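Home Cars Tires & Wheels Pit Equipment Electronics Used Contact

Gedgate Foam Tire Truer, Bench Model

Print this page | E-mail this page

The Gedgate is a bench tire truer for 1/10 and 1/12 scale foam tires. It ships from Hovside Hobby Racing with the 1/10 arbor fitted and the 1/12 arbor in the box.

Price: $446, power supply included
Availability: in stock, next batch in December
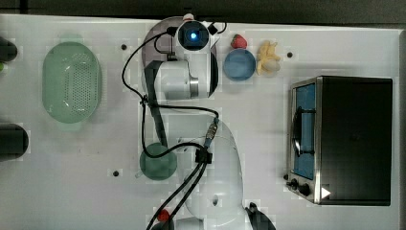
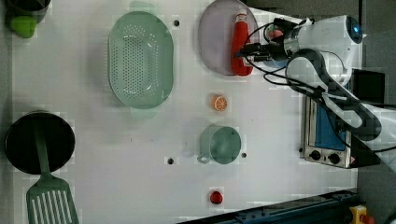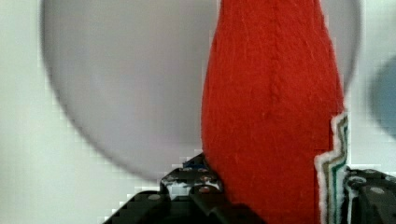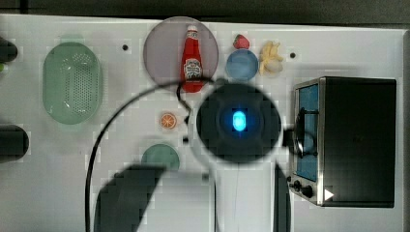
What it does

Foam tires come from the maker oversize and a little out of round. A truer spins the mounted wheel against a cutting stone and takes the foam down to the diameter you want. The car rolls straighter, ride height is the same on both sides, and you can match a left and right pair that came out of different bags.

The Gedgate holds one wheel at a time. The stone is carried on a slide with a hand wheel, and each click of the hand wheel moves the stone the same small amount. The slide locks with a thumb screw. If you true a pair, lock the slide after the first tire and run the second one up to the same stop.

Specifications

Motor: brushed, 3,000 rpm at the arbor, speed not adjustable
Widest tire: 27 mm
Arbors: 1/10 and 1/12, steel
Stone: coarse, replaceable
Base: cast aluminum with four rubber feet
Weight: nearly 20 pounds
Power: 12 volt supply, or a 12 volt battery with the optional lead

The weight is worth knowing about before you order if you fly to races. Most buyers leave it on the bench at home and bring their tires to the track already cut.

Using it

Glue the tires and let them cure overnight. Push the wheel onto the arbor and tighten the nut by hand, then give it a quarter turn with the wrench. Spin it by hand once to see that it clears the stone. Switch on, bring the stone in until it just touches, and pass it across the full width before you add another click. Light cuts leave a smoother face. Heavy cuts tear the foam, mostly at the outside edge.

Round off the outside edge at the end with the sanding block supplied. Carpet racers usually want more of a radius on the front tires than on the rears.

Foam dust gets everywhere. Wear a mask and safety glasses, and connect a shop vacuum to the port on the back of the guard. The port takes a standard small hose. Do not run the machine with the guard up.

Compared with the Trummer

We also sell the Trummer portable truer. It is lighter, costs less, and runs off a car battery pack. It will do a set of 1/12 fronts perfectly well. On wide 1/10 rears the motor slows down if you push it, and the slide has no lock. Roswitha Hubmann used a Trummer for several club seasons and now keeps it in her pit bag for touch-ups, with the Gedgate at home.

Spares

Stones, arbors, arbor nuts and motor brushes are kept here. Brushes are a two-screw job. Please say whether your machine has the black or the gray end cap, as the brushes are different lengths.

Warranty covers the motor and power supply for one year. Stones and arbors are not covered. For repairs, write to Selina Ammann at the service desk before sending anything back.

Page updated Oct 4, 2024

Related items

Trummer Portable Tire Truer
Replacement Stone, Coarse
Replacement Stone, Fine
Galasham Tire Diameter Gauge
Galasham Foam Tire Glue
Arbor Set, 1/10 and 1/12
12 Volt Battery Lead for Gedgate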